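Notizbuch Betrieb / Terminalserver-Farm Dunach
23. April 2023

Weiter mit den hängenden Anmeldungen. Stand heute früh: 43 Sitzungen auf dunach-ts4 im Zustand »Getrennt«, die sich weder abmelden noch zurücksetzen lassen. Die Benutzer dahinter bekommen beim Neuverbinden einen schwarzen Schirm und rufen an. Meriem hat den Server um kurz nach sieben aus der Lastverteilung genommen, damit es wenigstens nicht mehr werden.

Der Hersteller des Profildienstes (Andura) bleibt bei seiner Aussage, das sei ein »bekanntes Verhalten unter Last« und mit dem aktuellen Build behoben. Den aktuellen Build haben wir seit zwei Wochen drauf. Ich habe das dem Support jetzt zum dritten Mal geschrieben, mit Screenshot der Versionsnummer. Antwort: bitte auf den aktuellen Build aktualisieren. Ticket bleibt offen, Erwartung niedrig.

Was wir sicher wissen:

Der Hänger tritt beim Abmelden auf, nicht beim Anmelden. Das schwarze Bild beim Neuverbinden ist die Folge davon. In der alten Sitzung lebt noch ein winlogon, der auf den Profildienst wartet, und der Profildienst wartet auf irgendetwas anderes. Auf was, ist die eigentliche Frage.

Der Container wird nicht sauber ausgehängt. Auf dem Dateiserver bleibt das Handle offen, und solange es offen ist, kommt der Benutzer auch auf keinem anderen Server an sein Profil. Anas hat gestern Abend auf der Dateiserverseite die Handles hart geschlossen. Danach konnten sich die Leute anmelden, aber zwei Profile waren hinterher schreibgeschützt. Das machen wir also nicht nochmal ohne Kopie.

ts1 bis ts3 sind nicht betroffen. Gleiches Image, angeblich. Das »angeblich« steht hier mit Absicht, siehe unten.

Was wir nur glauben:

Younes vermutet den Virenscanner. Die Ausnahmen für die Container seien auf ts4 nicht gezogen worden. Habe mir die wirksame Richtlinie auf allen vier Servern ausgeben lassen und verglichen: identisch, Zeile für Zeile. Damit ist der Scanner für mich noch nicht raus (wirksam laut Konsole und wirksam im Treiber sind zweierlei), aber er ist auch nicht mehr Favorit.

Nidia tippt auf den Druckertreiber von Tazi. Spricht einiges dafür: Der Spooler hat auf ts4 auffällig viele Threads, und der Tazi-Treiber hat uns schon beim letzten Umbau die Abmeldung verzögert. Dagegen spricht, dass von den hängenden Benutzern ein guter Teil gar keinen Tazi-Drucker zugewiesen hat. Nidia meint, der Treiber werde trotzdem geladen. Soll sie mir im Dump zeigen.

Ich selbst hatte die Netzwerkkarte im Verdacht, weil ts4 als einziger auf dem neueren Host läuft. Bin davon inzwischen halb abgerückt. Paketverluste sehe ich keine, und Latenz zum Dateiserver ist dieselbe wie bei den anderen.

Messung Vormittag

ts4 ohne echte Benutzer, Lastskript mit Testkonten. Anmelden, Office auf, Dokument speichern, abmelden, von vorn. Erster Lauf mit 162 Abmeldungen: kein einziger Hänger. Zweiter Lauf, gleiche Einstellungen, 400 Abmeldungen: 2 Hänger. Das ist ärgerlich wenig. Mit so einer Quote kann ich jede beliebige Änderung einspielen, hinterher einen sauberen Lauf sehen und mir einreden, ich hätte den Fehler gefunden. Genau so ist der Build vom Hersteller vermutlich auch »getestet« worden.

Also vor jeder weiteren Änderung erst die Reproduktion verbessern. Ideen:

- Container der Testkonten aufblähen. Die sind frisch und winzig, echte Profile schleppen Jahre an Outlook-Cache mit.
- Abmelden durch Trennen plus Zeitlimit statt über das Startmenü. Unsere Leute melden sich fast nie richtig ab, sie klappen den Laptop zu.
- Spooler währenddessen neu starten (Nidias Wunsch).
- Mehrere Abmeldungen auf dieselbe Sekunde legen. Das Zeitlimit greift bei uns mittags gebündelt, das würde zum Muster der Anrufe passen.

Den zweiten Punkt habe ich gleich probiert. Nach dem Umstellen auf Trennen plus Zeitlimit kamen die Hänger deutlich schneller. Eine Zahl schreibe ich hier bewusst nicht hin, ich hatte zwischendurch das Skript geändert und die Läufe sind nicht vergleichbar. Morgen sauber wiederholen.

Dump

Kompletter Speicherabzug im Hängezustand liegt auf der Ablage unter dunach/dumps. Bitte nicht verschieben, Amerley arbeitet damit. Erster Blick: Der Thread im Profildienst steht in einem Aufruf zum Schließen der Registrystruktur des Benutzers und wartet auf eine Sperre. Gehalten wird die Sperre von einem Thread in einem Prozess, der laut Prozessliste schon beendet sein sollte. Der Prozess gehört zum Agenten von Ikard, der Inventarisierung.

Hier wird es interessant. Der Ikard-Agent dürfte auf den Terminalservern überhaupt nicht laufen. Im Image ist er deaktiviert, das steht so in der Doku, und die Doku habe ich selbst geschrieben. Auf ts4 ist er auf »Automatisch (verzögert)«. Auf ts1 bis ts3 deaktiviert. So viel zum Thema gleiches Image.

Meriem hat im Änderungsprotokoll gesucht und nichts gefunden. Meine Vermutung: Der Agent aktualisiert sich selbst und stellt bei der Gelegenheit seinen Dienst wieder auf Automatisch. Das würde aber nicht erklären, wieso nur auf ts4. Es sei denn, die anderen haben das Update noch nicht bekommen, und dann haben wir das Vergnügen demnächst auf allen vieren. Younes fragt nach, in welchen Wellen Ikard verteilt wird.

Bevor jetzt alle jubeln: Ein Thread, der eine Sperre hält, ist in einem einzelnen Dump schnell gefunden. Ich will mindestens einen weiteren Abzug aus einem anderen Hänger sehen, in dem derselbe Prozess dieselbe Sperre hält. Wir hatten im Winter schon einmal einen »eindeutigen« Dump, und am Ende war es ein Filtertreiber, der im Stack gar nicht auftauchte. Amerley sieht das genauso, sie schaut sich zuerst die Filterreihenfolge an.

Nebenbaustelle GPU-Sitzungen

Aus der Konstruktion kam die Frage, ob die Hänger auch die beiden Sitzungshosts mit Grafikkarte betreffen, auf denen der Simulationsviewer läuft. Bisher keine Meldung von dort. Getestet habe ich mit einer Testsitzung, eine halbe Stunde offen gelassen, getrennt, neu verbunden, Fenster war sofort wieder da. Abmelden ging ebenfalls durch. Einmal ist keinmal, aber die Hosts haben ein eigenes Image und keinen Ikard-Agenten, würde also ins Bild passen.
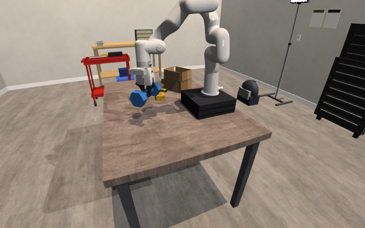

Weißer Gelenkarm auf schwarzem Sockel, rechts auf dem Tisch.

Die Farbtiefe war in der Sitzung übrigens wieder auf Standard zurückgefallen, obwohl die Richtlinie etwas anderes sagt. Anderes Ticket, hier nur notiert, damit ich es nicht vergesse. Der Anbieter des Viewers empfiehlt, die Richtlinie zweimal anzuwenden. Das kommentiere ich nicht.

Vorgehen bis zur nächsten Runde

ts4 bleibt draußen. Die drei übrigen tragen die Last, wird nachmittags eng, aber besser als schwarze Schirme. Sollte einer der drei anfangen zu hängen: nicht neu starten, erst Dump ziehen, dann Meriem oder mich anrufen. Wer vorher neu startet, darf die nächste Reproduktion von Hand klicken.

Ikard-Dienst auf ts4 vorerst NICHT abschalten. Ich weiß, dass es in den Fingern juckt. Erst brauche ich die Vergleichsläufe mit laufendem Dienst, danach dieselben Läufe ohne. Wenn wir ihn jetzt abdrehen und es ist Ruhe, wissen wir bei der obigen Quote gar nichts.

Anas sichert die Container der betroffenen Benutzer, bevor irgendwer wieder Handles schließt. Die zwei schreibgeschützten Profile hat er aus der Sicherung zurückgeholt, bei einem fehlen die Signaturen in Outlook. Benutzer weiß Bescheid.

Nidia deinstalliert den Tazi-Treiber auf einer Kopie von ts4 und lässt dort mein Skript laufen. Version mit Trennen plus Zeitlimit, liegt im Repo, bitte nicht die alte vom Laufwerk nehmen.

Andura bekommt den Dump erst, wenn Amerley durch ist. Vorher hochladen heißt nur, dass wir im Mai eine Mail kriegen, wir mögen bitte auf den aktuellen Build aktualisieren.

Offene Fragen

Wieso hält ein beendeter Prozess noch eine Sperre? Wird das Prozessobjekt von jemandem festgehalten, und wenn ja, von wem?

Steht im Ereignisprotokoll von ts4 ein Zeitpunkt, zu dem der Starttyp des Ikard-Dienstes umgestellt wurde? Das Systemprotokoll reicht nicht weit genug zurück, war auf Standardgröße. Größe jetzt auf allen vier Servern hochgesetzt. Hätte man früher machen können.

Stimmt der Rest vom Image? Wenn ein Dienst abweicht, kann auch mehr abweichen. Vergleichsskript für Dienste, Treiber und geplante Aufgaben angefangen, Dienste fertig, Treiber halb. Bei den Diensten bisher nur die eine Abweichung.

Nachtrag, später: zweiter Hänger mit Dump erwischt. Wieder Sperre auf der Benutzerstruktur. Der Halter ist diesmal aber nicht zuzuordnen, die Adresse zeigt in ausgelagerten Speicher. Also weder bestätigt noch widerlegt. Amerley hat beide Abzüge nebeneinander offen, ich lasse das Skript über Nacht laufen.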